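Stadden has opened orders for a hand-held gripper kit intended for laboratories and training centres that record everyday handling tasks for robots. The kit, sold under the name Brudum, supplies a gripper for each hand, so that an operator can carry out a task directly at the table.
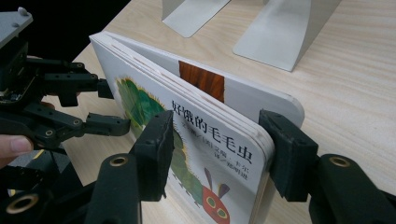

Each kit is delivered with foam finger pads, 2 spare pads and a printed set of practice tasks. The tasks cover the shelving of books, the folding of cloths and the sorting of kitchen items. Board books are recommended for new operators, as thick covers are easier to hold than paper ones.

The company has also revised its hire terms. Centres may take a kit for up to 5 weeks before deciding whether to buy, and the cost of hire will be taken off the purchase price.
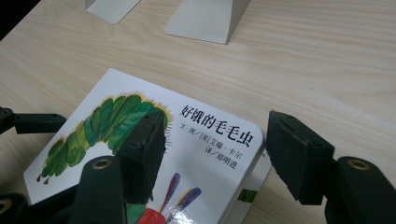

CLEVECK, 11th February

Orders placed this month will be sent out from the Cleveck office. The first batch is limited to around 200 kits, and existing customers will be served first. Software for reviewing recordings is provided by Ccori under a separate licence, which must be renewed each year.

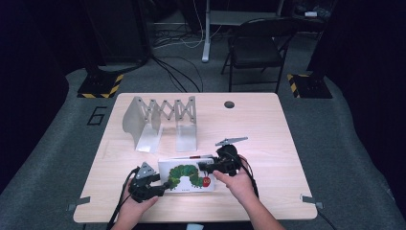 Can the finger pads be replaced by the customer?
The pads are fixed with screws and may be changed on site with the tool supplied. Replacement sets are sold in packs of 3.

Requests for hire should be made in writing to the Stadden sales office.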